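Print this article | E-mail this article

Against the Grain

3 Jul 2024
By Effie Gunn

Paper made on a machine has a direction. The pulp is laid on a moving wire as a very dilute suspension, and as the water drains away the fibres tend to line up with the direction of travel. The finished sheet is stiffer along that line than across it, tears more cleanly along it, and folds along it with less damage to the surface. Printers call this the grain, or the machine direction, and the other way of the sheet is the cross direction.

Most people who handle paper at a desk never need to know this. Bookbinders do, and so do box makers, map printers and anyone who pastes one sheet to another and expects the result to lie flat. The Zerouali bindery in Fluvport has kept a record of grain faults for 41 years, in a series of ledgers that began as a way of settling arguments with suppliers. Lahcen Sqalli, the present manager, let me read them over two visits. The entries are short. A typical one gives the job, the stock, the weight of the sheet, the fault and who paid.

The cause of nearly all the faults is water. A cellulose fibre takes up moisture from the air and swells, and it swells much more in width than in length. In a sheet where most of the fibres lie one way, the movement across the grain is therefore larger than the movement along it, often by a factor of 2 or more. The figure depends on the pulp, on how hard it was beaten, and on how much the web was held under tension while it dried. A sheet dried under restraint has stresses locked into it, and some of these are released the first time it meets damp air. It may never return to its original size.

Paste is a more severe case than air. A binder who brushes an endpaper with paste is adding liquid water to one side of the sheet, which expands across the grain within seconds and curls away from the wet side, with the axis of the curl lying along the grain. The sheet is then put down on a board in its expanded state. As it dries it tries to shrink, the adhesive prevents it from doing so, and the board is pulled into a curve. This is normal and is used deliberately. The paper on the inside of a cover is there partly to pull against the cloth on the outside, and a well-made case dries with a slight inward set that keeps it closed on the book.

For this to work the board, the cloth, the endpapers and the text must all have their grain running from head to tail, parallel to the spine. If one of them is turned, the pull acts in the wrong direction. A board with its grain across the width will warp from top to bottom, and no endpaper will bring it back. Text paper with the grain across the page is worse. The pages cannot expand along the spine, where glue or thread holds them, but they can at the fore-edge, and so the fore-edge goes wavy. The pages also stand up stiffly when the book is opened, as each is being bent against its strong direction.

Sqalli's ledgers show that wrong-grain text accounts for more disputed work than any other single fault. The reason is economic. A press takes a sheet of a certain size, the publisher wants a page of a certain size, and the number of pages that can be got out of the sheet is sometimes higher if they are turned. The saving is made by the printer. The bill for returned books is sent to the binder.

"We had one school atlas, 3000 copies, and I could hear it was wrong before I opened it," he said. "You flex the block and it crackles. The right way it is quiet."

He refused the job until the printer had signed for it. The ledger records that it was bound, delivered, and complained about in October, when the heating in the schools came on. 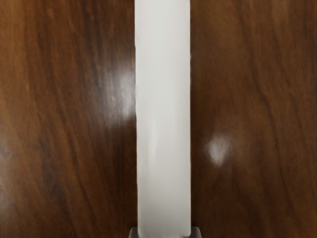
There are several ways to find the grain of an unmarked sheet, and they don't all suit the same material. The simplest is bending. The sheet is folded over loosely, without creasing, and pressed lightly with the flat of the hand; it is then turned through a right angle and the same thing is done again. The direction that offers less resistance has its fold parallel to the grain. This works for most papers and for thin board. Thick board must be held by opposite edges and flexed, and with very thick board the difference may be too small to feel.

Tearing is more certain but spoils the sheet. A tear started along the grain will run fairly straight. A tear started across it wanders, and tends to turn towards the grain as it goes. The edge is rougher too, with more fibre standing out of it.

Where only a small piece can be spared, Radwa Morsy uses two strips. She teaches binding at the Flistia workshop and has done so since the course was started. Two narrow strips of the same length and width are cut from the sheet, one each way, and marked. They are laid one on top of the other, held together at one end, and allowed to droop. They are then swapped over and the comparison is repeated. The strip cut along the grain is the stiffer. If it is underneath, it supports the other and the two stay together. If it is on top, the weaker strip falls away and a gap opens between them. The gap is easy to see even with papers that feel the same both ways in the hand.

Her other test is to wet a small square on one side and watch it. It will roll into a tube, and the tube lies along the grain. She advises against this for coated papers, where the coating on one face may interfere with the curl, and for anything that has been laminated, where two layers may have been laid with their grains crossed. Crossed laminates are made on purpose for some kinds of packaging and their dimensional behaviour is much more even, though they are unpleasant to fold.

"Students want to be told the answer by the label," Morsy said. "The label is right when the sheet leaves the mill. After that somebody has cut it."

Labelling is in fact a weak point. The usual convention in the trade is to give the dimension parallel to the grain last, so that a sheet described as long grain has its larger figure second. Some merchants underline the grain dimension. Some print an arrow on the wrapper, and others mark the sheet size with a letter. When a ream is split and trimmed for a small customer the wrapper is thrown away, and with it goes the only record. A short-grain sheet cut in half across its longer side becomes, in many of the common sizes, a long-grain sheet. The stock has not changed, but the description on the docket is now wrong.

Handmade paper has much less of this trouble. The mould is dipped by hand and shaken from side to side and from front to back, and the fibres settle without a strong preference. There is usually a slight bias all the same, and a maker with a habitual shake will produce it consistently. Youssra Berrada tested sheets from several small mills for her work on map conservation and found a measurable direction in nearly all of them. In most cases it was too small to matter to a binder. It did matter to her, as the maps were to be backed in sections, and the sections had to meet along a printed line after drying.

Her method was to let the backing paper expand fully before use. Each piece was sprayed and left between damp blotters for long enough to reach a steady size, then pasted and laid. A piece that is put down while still expanding will go on moving under the brush, and a map has no margin for that. She rejected machine-made backing papers altogether for the larger sheets.

The press room has its own version of the problem. In offset lithography the sheet picks up a little water from the blanket at every unit, and it grows slightly between the first colour and the last. Growth around the cylinder can be partly corrected by adjusting the press. Growth across the cylinder is much harder to correct. For this reason colour work was traditionally run long grain, with the direction of least movement lying across the press, and a printer who is asked by a binder to turn the sheet has a real objection.

Ashraf Salem, who ran presses at Jidolik before he retired, thinks the objection is weaker than it was. Modern presses carry less water and the units are closer together in time. He would still not turn a light sheet with fine type reversed out of four colours. For a heavier stock with plain text he sees no difficulty, provided the paper has been left in the press room, in its wrapping, until it has come to the temperature of the room. Unwrapping a cold pile in a warm room brings moisture to the edges, which then swell while the middle does not.

At Zerouali the rule now is that any order above 1000 copies is tested before the folding machine is set. A sheet is taken from the pile, bent both ways, torn both ways, and the pieces are clipped into the ledger beside the entry. Sqalli showed me the most recent. The tear along the grain was straight to the last finger's width, and he had written the supplier's name on it in pencil.

Contact us | Copyright, all rights reserved | Back to top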